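## Danjuma Sani on board revisions at Brasberg

Danjuma Sani has managed board assembly at Brasberg for three years. The shop builds short runs, usually 900 pieces or fewer, and most of its scrap used to come from paperwork.

"A revision letter changes and the parts list doesn't," he said. "Then you have 20 boards with the wrong regulator and a clean inspection record."

His first change was to the silkscreen. Customers are now asked to reserve a blank area for the inspection label and to name the supply voltage beside each test pad. Sulis, the controller line, adopted both in November.

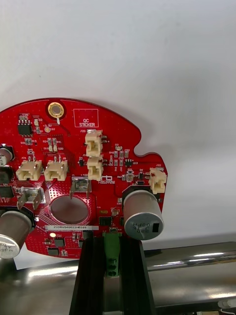 Eckhard Petersen disagreed on the labels, arguing that adhesive stock lifts during cleaning and that a serial number etched in copper costs nothing after layout. Sani accepts the point for boards that are washed twice.

"For the rest, a label can be replaced after rework. Copper can't."

The shop now holds 2 documents per job: the parts list and the drawing. Both carry the same revision letter, and the line does not start until they match. Sani checks them at 7 a.m., before the feeders are loaded.

The Chukwu order is next. Its drawing is at revision D and its parts list is at C.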